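Clearing the lunch tray: order of operations

Posted in November, filed under table and kitchen

I eat lunch at the same table I work at, so the table has to be back to bare wood by the time the afternoon starts. For the past few months I have been tracking how I clear it. These are the notes so far.

The setup uses one brown serving tray, a black tray, and a clear plastic container. The brown tray carries the meal. The black tray takes dishes that have been emptied and sorted. The clear container takes trash. I bought the brown one from Plumar. The clear one came with a set of Skakix drawer inserts and never fit the drawer.

Sorting at the table versus sorting at the sink. I tried both. Carrying the full tray to the sink and sorting there means one trip, but the counter next to my sink is 10 inches wide and the tray does not fit on it. It ends up balanced over the basin, and paper gets wet. Wet tissue sticks to glaze and has to be picked off. Sorting at the table costs a second trip for the trash container and avoids all of that. I have settled on the table.

Order. Trash goes first. Wrappers and tissues are light, they sit on top of things, and they hide whatever is under them. Empty the plate completely before lifting it. If you lift a plate with a wrapper still on it, the wrapper slides toward your thumb and you tilt the plate to compensate.

Chopsticks go second. They roll, and they end up under other dishes more often than any other utensil I own. A cup standing on a chopstick looks stable and is not. Lift the cup straight up with one hand, take the chopstick out with the other, and set the cup down again on the flat of the tray. Do not pull the chopstick out from under it. I did that with a Titomia cup, since replaced.

Dishes go third, largest at the bottom. Plate, then bowl, then cup. My bowl is wide and shallow and its foot ring sits inside the well of the plate with 3 mm to spare on each side. The cup goes in the bowl. Chopsticks lie next to the stack, parallel to the long side of the tray. Laid across the bowl, they fall off at the kitchen doorway, where the floor level changes. 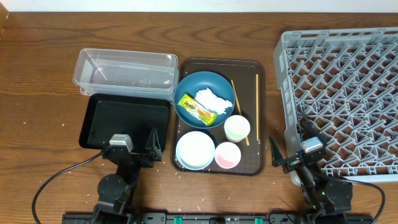 Lau Household Notes / Table & Kitchen Desk

The starting state matters more than I expected. With the container and the black tray already on the left and empty, the work goes in one direction and nothing is set down twice. When I left the container in the kitchen, the wrapper got moved to the table, then to the tray, then to the container.

Position of the black tray: in front, close to the body, with the trash container behind it. I had them reversed at first. Reaching over the container with a bowl in hand is awkward, while dropping a tissue over the tray is no trouble.

The brown tray is wiped last, after everything is off it, with a cloth wrung out hard. Wipe along the long side, then once around the inside of the rim. Crumbs collect in the rounded corners and a folded edge of the cloth gets them out. Dry it before it goes back on the wood.

Open items: a lid for the clear container, and felt pads for the underside of the black tray, 2 mm or thinner so it still slides into the rack.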